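Does Anyone Read the Care Label? Laundry Habits in a Hall of Residence

Final report, Consumer Studies project
Nayeli Gallegos
Nov 12, 2025

1. Background

Every garment sold to a student comes with a small white tag full of triangles, and every student I know cuts it off on the first day because it itches. I wanted to find out how much of the tag gets read before that happens. My own interest dates from September, when I shrank a Holtari jumper to a size that would suit a well-built cat.

2. Method

I gave a paper questionnaire to residents of Lukov House and got 72 back, two of them damp. The questionnaire showed five care symbols and asked what each meant, then asked how people sort, wash and dry their clothes. I also kept a wash diary with 26 residents, who wrote down every load for the length of the study. The diaries came to 842 garments once I had thrown out the entries that just said "stuff".

My supervisor, Dr Kabbaj, suggested a pilot. I ran it on my flatmates, who answered as a group and argued, so those answers are not included.

3. Results

The washtub with a number in it was well understood. The iron was too, although most people added that they did not own one. The circle inside a square (tumble dry) was taken for a washing machine by more people than got it right, and I have some sympathy, as it looks exactly like one. The plain triangle, meaning bleach, drew the widest range of answers, including "hazard", "tent" and "play".

Sorting by colour was claimed by far more people on the questionnaire than did it in the diaries. The usual method was to wash everything at 30 and hope. Red was the one exception — several diary keepers had a separate rule for red things, always learned the hard way, and one had a pink set of bedding to show for it.

Drying was the weak point. The Ralimeck dryers in the basement have three settings and almost all loads went in on the hottest. People who hung clothes up mostly did so when the dryers were full.

4. Problems with the study

Diary keepers knew I would read their diaries, and I suspect Lukov House has never been so clean. The questionnaire was also too long. By question nine the handwriting had given up, and one person had started a shopping list.

5. What I would do next

I would like to print 200 cards with the symbols in plain words, tape them above the machines and repeat the diary. I would also move the bleach question to the front, while people still care. 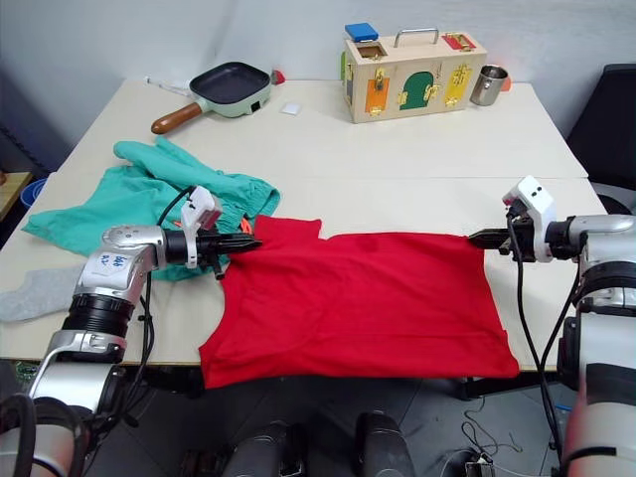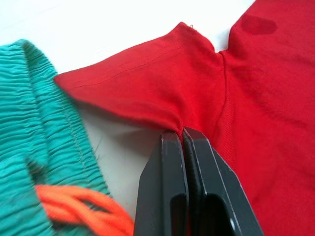
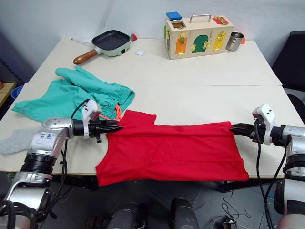
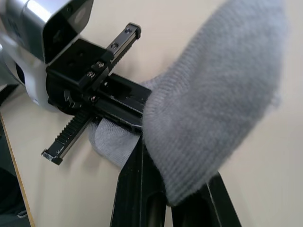

Fig. 1 (four parts). The first and third show a red T-shirt laid flat on a white table.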